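Lovdale Wood Care -- Frequently Asked Questions

Last updated 5 December 2023

Which oil should I use on a cutting board?

Use a food-safe mineral oil or our Clidel board oil. Don't use olive oil or other cooking oils. They go sticky and start to smell after a while. Clidel comes in one size, 500 ml, and a bottle will last most households well over a year.

How often do I need to oil it?

A new board needs oil once a week for the first month. After that, once a month is fine for a board that gets used every day. If water soaks in and leaves a dark patch, it's time.

Can I put wooden items in the dishwasher?

No. This goes for boards, bowls, spoons and anything else made of wood, including the ones sold as dishwasher safe. Wash by hand with warm water and a little dish soap, wipe dry, and stand the piece on its edge until the other side has dried too.
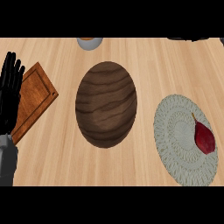
How do I get rid of onion or garlic smells?

Sprinkle coarse salt over the surface, rub it in with half a lemon, leave it for a few minutes and rinse. You may need to do it twice. Oil the board once it is fully dry -- lemon juice strips some of the finish.

My tabletop has a white ring on it. Is it ruined?

Probably not. White rings are moisture in the finish, and many fade on their own in a day or two. If yours doesn't, rub it gently with a soft cloth and a small amount of Rarkness paste wax, going with the grain. Black rings are a different matter. Those have reached the wood itself and usually need sanding.

What grit of sandpaper should I buy?

For an oiled table, start at 120 and finish at 180. Don't go finer than that before oiling or the oil won't soak in evenly. We don't recommend sanding a lacquered table at home. Send us a message first and tell us what you have.

Do I need mats or coasters?

For hot dishes, yes. Cloth and crochet mats are fine for cups and fruit, but a pan straight from the oven needs cork or a trivet. Lift mats up now and then so the wood underneath ages to the same color as the rest.

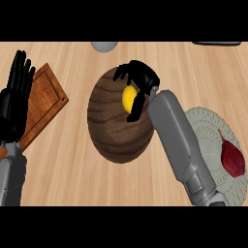
A pale tabletop with the grain showing.

Will my table change color?

Yes. Pale woods turn more yellow with daylight and walnut gets lighter. Move things around on it during the first few months.

How do I dispose of oily rags?

Lay them flat outdoors to dry, or soak them in water and seal them in a metal can. Crumpled rags with linseed oil on them can catch fire by themselves. Mineral oil doesn't do this, but please read the label on whatever you bought.

Do you still sell Mohmand hard wax?

The 2 liter can has been discontinued. The small tin will be back in stock in February.

How do I return something?

Unopened products can be sent back within 30 days. Put your order number inside the box. We can't take back opened oils or waxes.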